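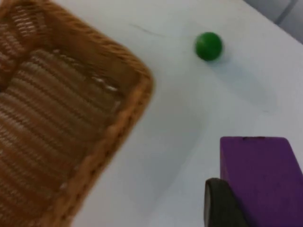 17/03/2021
By Kristine Yap

I bought the Prarley bread proofing box in September, after a winter of sad, flat loaves. Our kitchen faces south and the house is old, so in July my dough can sit on the bench all day and do nothing. My sister told me to put it in the oven with the light on. I tried this and forgot it was there, and then I turned on the oven for dinner. After that I started looking for a proper box.

The Prarley is sold in two sizes and I have the larger one. It folds flat, and when it is open it holds 2 loaf tins side by side, or one big bowl. There is a heating plate at the bottom, a small tray for water, and a dial at the front. The cover is grey cloth with a clear window. To open it the first time I needed both hands and one knee, but the cloth becomes softer after some weeks.

The heat is good and even. I put a thermometer in each corner and the difference was never more than 2 degrees. It takes a while to get warm, so I turn it on before I weigh the flour. My usual white dough, with 5 grams of dry yeast, doubled in less than two hours on a cold morning. Rye is slower, of course, but it also came up well. I make yoghurt in it too, overnight, in jars with the lids a little loose.

Now the things I like less. The dial has no click, so it moves when you brush it with your sleeve. The cord is too short for my bench, and I had to move the toaster. The water tray is shallow and it is easy to spill when you slide it in -- I fill it now with a small jug after it is already inside. The instruction booklet is the weakest part. It gives temperatures for bread but not for yoghurt, and one page is printed twice.

I also tried the Gekiseck box, which belongs to my neighbour. It is hard plastic, heavier, and it does not fold. The heat is a little quicker and the colour of the dial is easier to read. But it costs 200 dollars and it needs its own shelf, and I do not have a free shelf.

For a person who bakes once a month, I would say a warm cupboard is enough. I bake every second day, and for me the Prarley was worth the money. I give it 8 out of ten.

Comments

dorrigo_baker: Does the plate scorch the bottom of the dough if you use a metal bowl? Mine did with an older Nusura one.

Kristine Yap: I use the wire rack under the bowl and had no problem. Without the rack I did not try.

Mal: Same trouble with the dial. I put a bit of tape over it.

tess in hobart: What jars do you use for the yoghurt?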